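Section 3. Planning the Cell and Ordering Equipment

3.1 Before you order

Complete this section before sending a purchase request for a Condora tabletop arm. The arm, the table, the controller and the cameras are quoted as separate lines. An order that lists only the arm will be delivered as an arm with a power cable.

You will need the following at hand:

Floor plan of the room, with outlets marked
Name of the person who approves capital purchases
Network port number, if the controller will be wired
A written list of the objects the arm is expected to handle

The object list has the largest effect on the budget. It decides the finger type, the table size and whether a second camera is needed. Do not leave it until after delivery.

3.2 Choosing the work surface

1. Measure the clear floor area. Allow space to walk along at least two sides of the table.

2. Select a rigid table with a plain top. The Sulia bench is supplied with leveling feet and a matte white top. A bench already on site may be used if it does not rock when pushed at a corner.

3. Decide where the arm will be mounted. Edge mounting leaves more of the top free. Center mounting gives more even reach but needs a drilled plate, quoted separately.

4. Mark the reach limit on the tabletop with removable tape before fixing the arm. Keep all task objects inside the tape.

Note: A white top makes dark and colored objects easy to separate from the background. Pale objects on the same top are harder to separate. If the object list includes white dishes or light packaging, order one sheet of gray mat with the bench.

Caution: Do not order a glass or polished top. Glare from ceiling lights cannot be corrected in software.

3.3 Preparing the object list

Write down each object by name, with its widest and narrowest grip dimension and its weight. Weigh containers full if they will be handled full. Toy food and empty packaging are acceptable for set-up and operator training and cost little to replace, but they do not show how the arm will behave with a loaded item.

Include items that will only be present on the table and never picked up. Plates and cloths take up room and limit the approach angle of the fingers. A bottle lying on a plate is a different case from the same bottle standing on the tabletop, and should be entered on its own line.
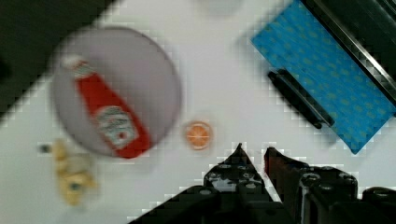 Figure 3-1. Wrist camera view of a mixed table layout. Fingers open toward the orange slice; bottle lying across the plate.

For a layout like the one in Figure 3-1, enter the small flat item and the bottle separately. The slice sets the requirement for the fingertips. The bottle sets the requirement for opening width and payload. If one finger set cannot meet both, budget for two sets and one quick-change coupling.

3.4 Choosing fingers and cameras

1. Compare the narrowest grip dimension on the object list with the fingertip table in Appendix B. Pointed fingers are preferred for thin items that lie flat. Broad padded fingers are preferred for bottles and boxes.

2. Compare the widest grip dimension with the maximum opening of the gripper. Leave clearance on both sides. An object that fits exactly will be pushed and not gripped.

3. Order one spare pair of fingers for each type selected. Fingers are wear parts and are not covered by the service plan.

4. Select the wrist camera. The basic unit is small and adds little weight, but fine print on labels may not be readable in its picture. If the task depends on reading labels, select the Won camera module or add a fixed camera above the table.

5. Check the cable length from wrist to controller. Cables that are too short are the most common cause of a second order.

Note: Large gripper fingers take up part of the wrist view, and objects close to the fingertips can be hidden during the last part of the approach. A fixed overhead camera is recommended where several objects share the table.

3.5 Budget worksheet

Use list prices in US dollars. The figures below are for one cell and do not include tax or freight.

Arm with standard gripper: 3,191
Controller, bench and wrist camera, bundled: 1,940
Subtotal: 5,131

Add to the subtotal, where required:

Spare fingers, per pair
Quick-change coupling
Gray mat
Overhead camera with post
Service plan, per year

Set aside a further 15 percent of the subtotal for brackets, cables and replacement objects. Sites that skip this line usually have to raise a second request in the first quarter of use.

Caution: Do not take the service plan out of the first-year budget to make room for accessories. The plan must be started at delivery. It cannot be added later without an inspection, which is charged at the daily rate.

3.6 Lead time and approval

1. Send the completed worksheet and object list to Dewanti Wattimena in Applications. The list is checked against the gripper and camera selections before a formal quotation is issued.

2. Check that the part numbers on the quotation match the worksheet. Substitutions are marked with an S.

3. Place the order. Standard cells ship 24 working days after the order is confirmed. Cells with a drilled mounting plate take longer, and the date is given on the quotation.

4. Book installation through Seon-mi Ok in Field Service as soon as the ship date is known. Orders for April installation should be confirmed before the end of February.

5. Have the bench in place, level and powered before the installer arrives. The installer does not carry electrical extension leads.

Note: Festent scheduling software is optional and is needed only for sites running more than one cell. It can be licensed at any time and does not affect the hardware order.

Continue with Section 4, Unpacking and Mounting.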